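How to descale a kettle with citric acid

Limescale builds up in any kettle used with hard water. It slows the boil and leaves white flakes in your tea. Citric acid shifts it well and leaves less smell than vinegar.

What you need
Citric acid powder
A measuring jug and a tablespoon
An old washing-up brush

Check the handbook first. A few makers, especially of kettles with a coated base, ask you to use their own product.

1. Unplug the kettle, let it cool and empty it. Tip out any loose flakes.

2. Pour in a litre of cold water, or enough to cover the scale. Switch on and bring it to the boil, then unplug it again.

3. Add 2 level tablespoons of citric acid, a little at a time. It will fizz. Keep your face back from the spout and leave the lid open.

4. Leave it for half an hour. Thick scale may need a second go with a fresh mix.

5. Pour the liquid down the sink with the cold tap running. Brush off anything left on the base, keeping water away from the socket underneath.
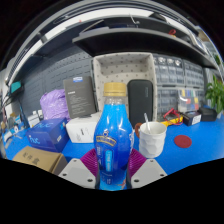
6. Fill with clean water, boil and throw it away. Do this twice. If the water still tastes sharp, boil one more lot.

The spout filter usually lifts out. Soak it in a cup of the same mix for ten minutes, then rinse it under the tap. Don't scrub the mesh hard or it will tear.

In a hard water area, descale once a month. Emptying the kettle at night also slows the build-up. Keep the powder in a labelled jar with a tight lid, out of reach of children, as it goes lumpy in damp air.

Thilini Kanagaratnam, updated June 2020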